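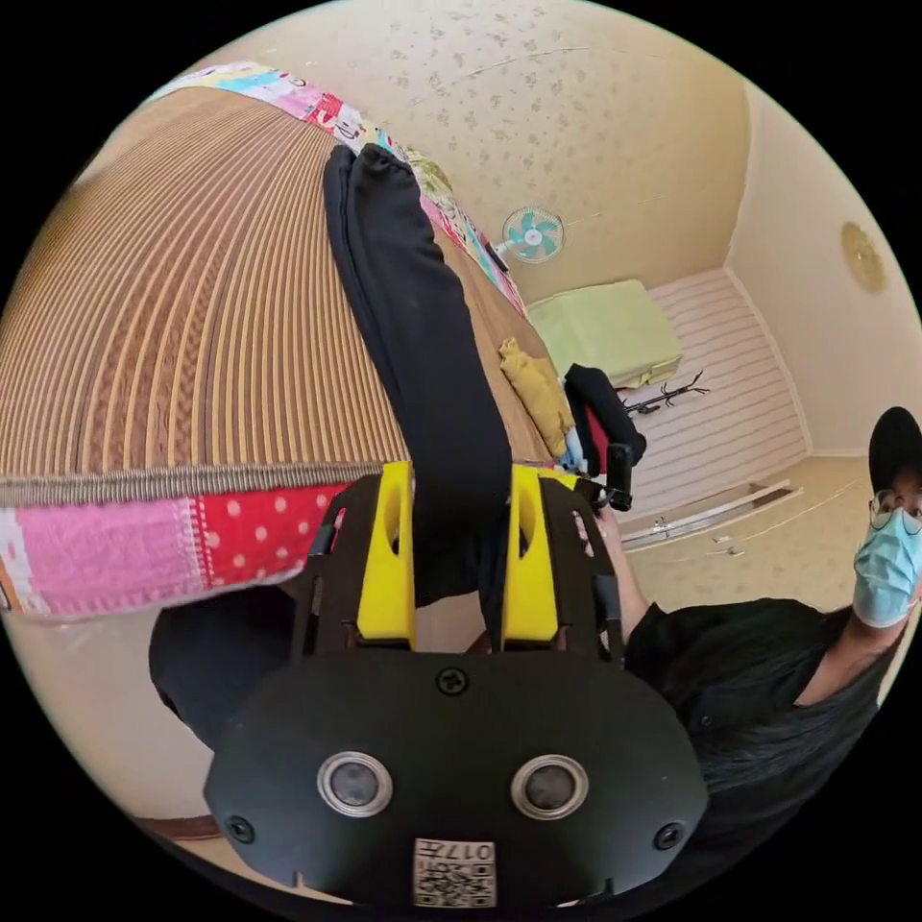 Our group spent the summer trying to teach a robot arm to tidy clothes, and most of that summer went into collecting the examples it would learn from. The course handout made this sound like a short step before the real work. We had planned five days for it and used nearly all of July. The idea is simple enough: a person does the chore with a hand-held gripper, the camera on it records the motion, and the learning program (ours is called Skesent) studies the recordings afterward. We chose a bedroom over the lab because a lab table is too kind to you. On a bed there is a woven straw mat over a patchwork quilt, a crumpled mustard-yellow cloth lying close by, and a long piece of black fabric that has to be pinched between two yellow fingers and drawn across all of it. We liked that very much! The model should meet some clutter early in life.

What we collected

Our goal was 200 complete examples. We ended with 187 that we were willing to keep, and I still feel a little proud of that number, given how the first week went. An example begins when the fingers are open over the cloth and ends when they have let go of it. Anything that started late or stopped in the middle was thrown out, even when the grasp itself was lovely.

We wrote a short set of habits for whoever was holding the gripper. Move at the pace you would use if you were folding for a grandparent. Close the fingers all the way before lifting. If you miss, go back and try again in the same recording - a recovery is worth keeping, and Skesent learned more from those than we expected. Change your starting side every few tries.

Black cloth gave us the most trouble by far. The gripper body is black too, and in the recordings the folds run together into one dark shape, so it is hard to tell where the cloth ends and the tool begins. A bedroom with a window also changes through the day, and we noted the light for every session in a shared sheet we named Radska (it was only ever a spreadsheet, but it felt better with a name).

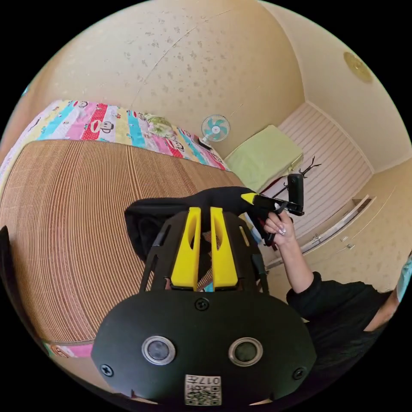
Mathias read our draft and wrote back that we were being too hard on the dark fabric. The failures in our own table, the note went on, were mostly late closings, which happen with any color, and we ought to sort them by timing before blaming the cloth. We did that over a long evening with a lot of tea, and the advice was fair. Late closings explained more of the bad tries than color did, though the black pieces still came out worst when we compared like with like.

After that we went back through the labels and marked the moment of closing by hand. It is dull work, and we took turns. Two of us often disagreed by a few frames, so we settled on the first frame where both fingers touch the cloth and wrote it at the top of Radska in capital letters.
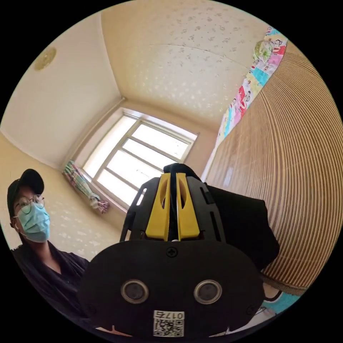 Results and what is left

We trained Skesent on the kept examples and tested it on the arm at Tirport, where we had bench time until Wed 16 August. It picked up light-colored cloth well and was slower and more hesitant with dark pieces. Using the corrected closing times, it got hold of the cloth in 92 percent of the test tries, counting second attempts. First attempts alone were clearly lower, and we would like to report them separately in the final version.

We have not tried two garments tangled together, or anything with buttons. The next round of collecting is set for November, and we hope to have more people holding the gripper, because our model has picked up a few of our own small habits, including a little pause before each lift.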